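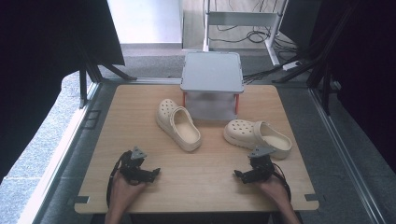 Mudroom smell, quick fixes. October is when it gets bad in our house, everybody's shoes come in damp and stay damp. First thing, baking soda. Two spoonfuls in an old sock, knot it, drop it in overnight. Shake out in the morning. Foam clogs like the cream pair up top are the easy ones, holes across the toe so air gets in, and you can wash the whole shoe. Dish soap, lukewarm water, old toothbrush for the holes. Push the heel strap forward first or you'll miss the gunk under it. No dishwasher and no dryer, foam shrinks. Ask me how I know.

Leather. Never on the radiator. Newspaper balled up inside, change it after an hour, then again at bedtime. Cedar shoe trees if you have them, thrift store ones are fine.

Canvas sneakers - insoles OUT before washing. Laces in a mesh bag. Cold cycle with a couple of towels so they dont bang around.

Boot tray. Mine is a plain baking sheet with river pebbles in it, water drains down and the soles sit dry. Rinse the pebbles in a bucket every month or so, sooner if there's road salt.

Salt lines on suede: half white vinegar, half water, dab with a rag, let dry, brush. Test the tongue first. Hendrik Magagula wrote in to say a pencil eraser takes off the last of the line and he's right, tried it on my brown ones.

Mats. Hang over the porch rail and beat teh dirt out before vacuuming. Saves the filter.

Next up, coat hooks that pull out of drywall. Got a pile of mail on that one.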